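Vostcombe cable sorting: README and data card

Recordings and build notes from a two-finger arm on a shared workshop bench, moving cables out of one cardboard box and into another. Read the section on what the numbers don't show before you quote any of them.
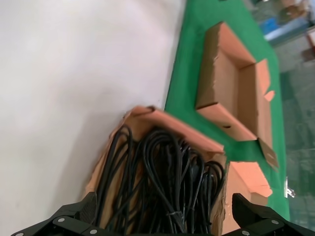
The job sounds easy. There is a box of old leads, there is a second box, and the arm should take leads from the first and put them in the second, one at a time. A child of five would be bored with it in a minute. The arm is not good at it, and I am not convinced that more recordings of the same kind would make it good. I'm putting the files up anyway, partly so that other people with a home-built arm can compare, and partly because I am tired of seeing write-ups of this sort of task where the cables have been laid out straight beforehand.

Status

Version 3. Versions 1 and 2 have been withdrawn. Version 1 had the gripper opening stored the wrong way round in half the files, and version 2 fixed that but lost the time stamps. If you have either, delete it.

What is in the folder

episodes/ holds 2209 recordings, one folder each, with the wrist video, the joint positions and the gripper opening.

labels.csv has one row per recording. The columns are explained further down.

rejected/ holds 109 recordings I would not train on. They are there so that you can disagree with me. They are not counted in the 2209.

build/ has the finger drawings, the wiring sketch and the parts list.

scripts/ has the player, the checker and the converter. The converter is slow and I have not tried to make it faster.

The build

The arm is a Davska kit, bought second-hand with one bad joint, which was replaced. Its makers sell it for light pick-and-place work and I would take the word light seriously. The fingers that came with it were no use on cable, so it now carries a pair of black plastic ones with ribs on the inner faces. I expected the ribs to make a large difference. They help with thick mains lead. On thin cable I can't show that they do anything, and the first set of drawings is in build/ if you want to try the plain version.

Motor boards are by Furtado. They get warm enough that I stop after each batch of 30 and wait. You may not need to. I have seen it said that they run happily all day, but I have also had one shut itself down in the middle of a lift.

The camera sits at the wrist and looks out between the fingers. There is no second camera. Several people at the workshop told me I would want one looking down on the bench, and they were probably right, but a fixed camera on a shared bench gets knocked and I did not want to keep setting it up again.

Bench set-up is loose on purpose. The boxes are ordinary cardboard and their flaps end up wherever they end up. The green mat moves from session to session. I did not tape anything down or mark out positions. If your method needs the boxes in the same place to the nearest few millimetres, this set will be no use to you, and I would gently ask what your method is for.

How the recordings were made

All of them were driven by hand with a Kirkham controller, one person driving and watching the wrist video on a laptop. Recording starts with the arm parked and stops when the driver presses the end button. Drivers were told to aim for one lead per lift and to give up after three tries. Most of the sessions were in October, in the evenings, with the overhead lights on. A smaller part was done in daylight and is marked as such.

The driver could also see the bench directly if they looked up, and everybody looks up. So the person had more to go on than the camera did. I don't know how much this matters. It makes me doubtful of any claim that the wrist view alone is enough, including the one I made in the version 1 notes.

Columns in labels.csv

episode: the folder name.

driver: a letter. There were four drivers, and driver C did far more than the rest.

light: evening or day.

tied: yes if the lead that was gripped had a twist tie or similar on it, no if it did not, unsure if the labeller couldn't tell from the video. There are a lot of unsures.

lifted: how much came up. The values are none, one, several, or lump. Lump means the arm raised a knot of cable large enough to drag on the box.

placed: yes or no. Yes means at least one lead was wholly inside the second box at the end, with no tail hanging over the side.

notes: free text, mostly complaints.

Every row was labelled once, by whoever was free. A second person went over 28 of them as a check and disagreed mainly on several against lump. I would treat those two as one class unless you plan to label again.

What the numbers don't show

A success rate can be worked out from the placed column, and I would rather you didn't put it in a table. It is a rate for human drivers on a good evening with a box they could see. It also depends heavily on what is on top. A coil held by a tie comes away cleanly. A loose loop from the middle of the heap brings its neighbours along, and the score for the next lift depends on what the last one left behind.

I trained one small model on an earlier copy of the data. It learned to go to the box and close the fingers. When there was a coil near the top it did well, and for one evening I thought we had something. Then the heap was turned over by hand and it went to the same spot and closed on nothing. I have not included the weights. They would only encourage somebody.

The set also has no failures of the interesting kind. Drivers avoid trouble. They pick the easy loop, they go round the standing flap, they back off when a lead goes tight. A model copying them sees very few tight leads and so has no idea what to do with one. If I did it again I would ask drivers to get into difficulty on purpose for part of each session.

Known problems

Gripper opening drifts during long sessions. The checker flags it but does not correct it.

Video and joint positions are out of step by a small and varying amount. Line them up on the first finger movement and you will be close enough for most purposes.

In some daylight recordings the white surface washes out. I left these in.

A few leads have plugs at both ends and a few have been cut. The labels don't say which.

Using it

Run the checker first. It reads every folder and prints the ones with missing files, and it should print nothing. Then run the player on a handful from each driver before you decide anything — the styles differ more than I expected, and driver B closes the gripper twice out of habit.

Split by session when you hold out test data. Splitting at random puts the same heap of cable, barely changed, on both sides, and your result will look lovely and mean very little. The session list is at the top of labels.csv.

Terms

Free to use for anything that isn't a sales video. The finger drawings may be copied and changed. Corrections to the labels are welcome, with the episode name and one line on why. Please don't send requests for a bigger version unless you are offering to drive.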